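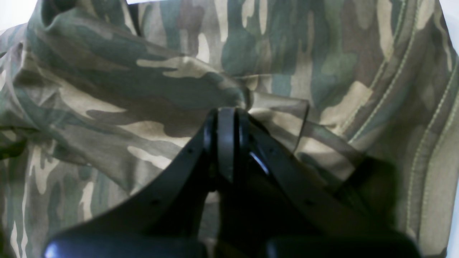 2 min read

Kustthorpe laundry robot goes back to school, brings own camouflage

KUSTTHORPE. A robot is learning to handle laundry in a former carpet showroom on the edge of town, and so far its education has consisted mostly of being shown the same chore by patient adults.

Jultik, the automation firm that took over the building in June, wants a machine that can sort and fold clothes for commercial laundries. Before it can do that on its own, it needs examples. Operators guide the arm by hand controls through each grab, lift and fold while a small camera at the wrist records what the gripper sees. The recordings are then fed to a learning system called Adebisi, which is supposed to work out the rest.

The target is 400 usable recordings per garment type. There are 32 garment types on the list, a figure that Lihua Xiao, who runs the collection sessions, recites in the tone of someone reading out a parking fine.

"Towels were lovely," Xiao said. "I think about towels a lot."

Camouflage clothing was her idea, and she has had time to reconsider it. The pattern was designed to make edges hard to find, and edges are exactly what the system is looking for. A fold, a shadow and a brown blotch can look much alike to a camera a few inches away. Seams help, when the gripper is anywhere near one.

"The army spent a lot of money making sure this stuff would be difficult to see," she said. "We're spending a little money trying to see it."

Each session runs from 8 a.m. until lunch. Between recordings, an operator picks up the garment and drops it again so that it never lands the same way. The company calls this step "randomization." The operators call it throwing a shirt on a table.

Fumbled grabs are kept, with a label. Xiao said the system needs to know what a bad pinch looks like, and that supplies of bad pinches are holding up well. Recordings get thrown out only if the camera drops its feed or somebody leans on the stop button, which sits at elbow height and will be moved on Monday.

Toden, a linen service that has agreed to try the finished machine, has asked for it to manage fitted sheets. Jultik has put fitted sheets at number 32 on the list.

Camouflage comes off the table once the last recordings are checked. Next up are black socks, which will be recorded on a black mat for 2 sessions at the request of the software team.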